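Caderno da oficina, junho, 22h e pouco

Voltei às colas de arroz! Já sei, já sei, tinha dito que este mês era só para encadernar os cadernos da Brorkmont, mas a cola que usei nas lombadas da Bettencourt secou com uns grumos horríveis e fiquei a pensar nisso o jantar todo. Pus 60 g de farinha de arroz em água fria, mexi até desfazer e levei ao lume muito baixo. Aos 95 graus ficou translúcida (e a cheirar a papas, dá uma fome). Passei duas vezes pelo peneiro fino. Na primeira ainda ficou lá uma data de porcaria, na segunda quase nada. 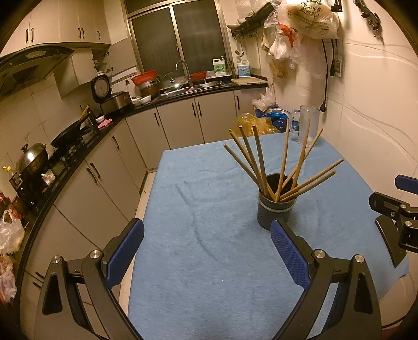
O papel Pumon continua a ser o meu problema. Bebe a cola toda e enrola logo nas pontas, sobretudo se o fio estiver atravessado, e eu engano-me sempre no fio quando corto as tiras à pressa. Experimentei diluir mais e espalhar do centro para fora, com a trincha quase seca, e melhorou bastante. Para mexer a cola prefiro mil vezes um pauzinho de madeira clara, como os do copo cinzento, à espátula de metal: chega bem ao canto do tacho e não risca nada. Já para vincar não serve, aí é a dobradeira de osso e acabou-se.

Lixa 3000 na dobradeira antes de pegar no Inivham, que marca com qualquer coisinha!

Falta ver se a lombada abre sem estalar. Deixei as provas debaixo do peso, entre mata-borrões, e amanhã troco os mata-borrões logo de manhã. Se alguém precisar da prensa pequena, está livre, mas o parafuso da esquerda anda perro.

Última atualização: junho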